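Teaching a pick by hand – quick version

Put the arm in free-drive first. Hold the wrist, not the elbow, and move slow. Slower than you think. Virkeo logs every wobble and will play it back at you.

Save a start pose well clear of the mug tree. Check the cable has slack, then walk the gripper over and down. Pause, close, pause, lift. Don't skip the pauses, they mark the steps later on.
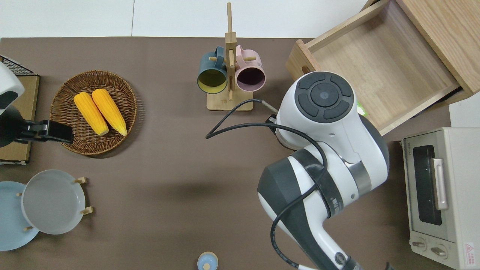

Table layout for the corn task. Two ears in the basket, drawer open.

Bad take? Bin it and go agian. Don't trim – Chiharu tried, playback jumped. Same layout for every take, then shift the basket a bit and do another set. We kept 56 in the end. Save as you go, it dosen't autosave.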